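Larner Automation Group
Software Readiness Checklist - Two-Arm Tabletop Cell, Simulation Stage
Form revision 6
Date of review: Monday, March 9, 2020
Reviewer: Iida Harju
Software owner: Gianni Zuccaro
Build reviewed: planner build 898

Scope. This checklist covers the control, perception and planning software in simulation only. Release to the physical cell requires a separate form signed by the site safety lead.

Section A. Control software

A1. Joint speed limits load from the shared settings file at startup.
Result: Pass
Comment: Limits were compared with the January baseline. No differences.

A2. Both arms stop when either controller reports a fault.
Result: Pass
Comment: Fault raised by script on each side in turn. The second arm stopped in both cases. The log entry names the wrong arm when the fault starts on the left. Corrective action assigned to G. Zuccaro.

A3. Gripper commands outside the allowed range are rejected.
Result: Pass
Comment: None.

A4. Operator stop overrides a queued motion.
Result: Pass with comment
Comment: The stop takes effect at once, but the queue is kept and resumes on reset. The queue shall be cleared on stop before the next review.

Section B. Perception

B1. Object labels agree with the simulator's own record.
Result: Pass
Comment: Apple, banana and orange were labeled correctly in all 31 test layouts.

B2. Container rim is located within tolerance.
Result: Fail
Comment: The dark tray gives poor depth returns at the corners. The Raneck filter corrects this on the straight sides only. A. Renaud to supply revised settings.

B3. Stale detections are dropped before planning begins.
Result: Pass
Comment: The time limit is now a named setting, as requested at the last review.

Section C. Planning

C1. Planned paths keep the required clearance between arms.
Result: Pass
Comment: Checked over the full path of both arms, including wrists and grippers. Cables are not part of the collision model - see open item 2.

C2. Each arm is assigned a work area before motion starts.
Result: Pass with comment
Comment: Assignment is correct for the tray-and-fruit layout. When an object lies on the boundary, the planner may assign it to either arm between one cycle and the next. A fixed rule is needed.

C3. Approach height over the container is checked against the rim.
Result: Not accepted
Comment: Depends on B2. The reviewer will repeat this check when the revised filter settings are in place.
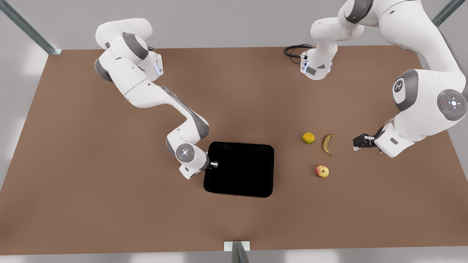 Simulator view for items C2 and C3: right gripper at the tray corner, left gripper beside the banana.

Section D. Tooling and records

D1. Test runs can be repeated from the saved seed and settings.
Result: Pass
Comment: Repeated by M. Ferrand on a second workstation with matching results.

D2. Run logs are stored with the build number.
Result: Pass
Comment: None.

Open items
1. Correct the arm name in the fault log (A2). Owner: G. Zuccaro
2. Add cable volumes to the collision model (C1). Owner: M. Ferrand
3. Clear the motion queue on stop (A4). Owner: G. Zuccaro
4. Revise corner filter settings (B2, C3). Owner: A. Renaud
5. Define the boundary rule for work areas (C2). Owner: M. Ferrand

Disposition: Build held at simulation stage. Items 3 and 4 must be closed before the build is submitted again.

Approved for filing: Wiesława Kalinowski, Software Safety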